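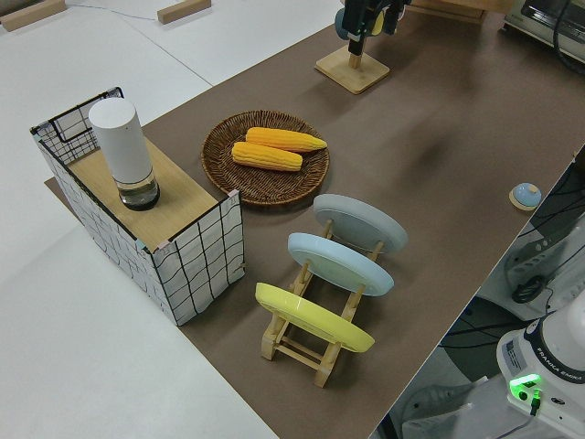

*Tabletop with wicker tray, fabric basket and dish rack, Cunano Study Room.*

## Household Objects: The Table Display

The Cunano Study Room presents everyday kitchen and storage items from the Satden household collection, which holds around 3,000 objects. The display is changed each September.

**Tray with corn.** A round tray of dark brown woven wicker, holding two yellow ears of corn.

**Basket.** White fabric sides with a black grid pattern and a black wire rim. The light wooden board on top serves as a shelf — here for a white cylindrical container.

**Dish rack and plates.** Pale wood, with three plates standing upright: gray, sky blue and lemon yellow. Catalog no. 414.

Visitors wishing to consult the object records may apply at the Odukoya Desk on any Tuesday.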